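Kananley Kitchen Sim: equipment planning set

README, last edited 10/22/18
Maintained by Eliécer Llanos

What's in the folder

This set holds the simulated scenes and the cost sheet we use to decide what to buy for the Kananley food handling bench. We haven't ordered an arm yet, and I'm really glad we haven't, because the simulator has already changed my mind twice about what we need (and saved us from one very heavy gripper)!

There are 371 rendered scenes, each with a small text file listing the objects loaded into it. Of those, 300 go with the cost sheet. The rest are spares with odd object poses that I couldn't bring myself to delete.

Scenes mix food models with plain low-polygon shapes. The food has bumpy surfaces and thin ends, which is where cheap fingers tend to struggle, and the plain shapes load fast and give us something simple to compare against.
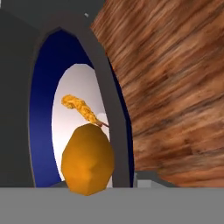 Simulated scene: fried shrimp and orange low-polygon object, wood-grain surface at right.

Shrimp is my favorite test item by a mile. The batter and the tail want different things from a gripper, so if a quote can't cover both, it goes to the bottom of the list.

Cost sheet

budget.csv has one row per item: name, supplier, price, lead time in weeks, and whether we could borrow it instead. Prices are in US dollars before shipping.

- Arm: two quotes, Flistness and Kikuchi. Both fit the bench. Kikuchi has the longer reach, Flistness ships sooner.
- Soft fingertips: Gerner, $225 a set. Plan on two sets, they wear.
- Wrist camera mount: around $300 wherever we look.
- Spare cables and a second power supply: not priced yet. Please fill these in if you get a number!

The arm order is planned for January. Everything else can wait until it's bolted down.

Known gaps

Friction values are guesses. Nothing in the set models oil or crumbs, so leave room in the cleaning line of the budget. Version 5 of the scene loader is required; older ones drop the textures without a warning.

Corrections and new quotes go to Eliécer. Add a row, put your initials in the last column, and leave the old prices in place so we can see how they move.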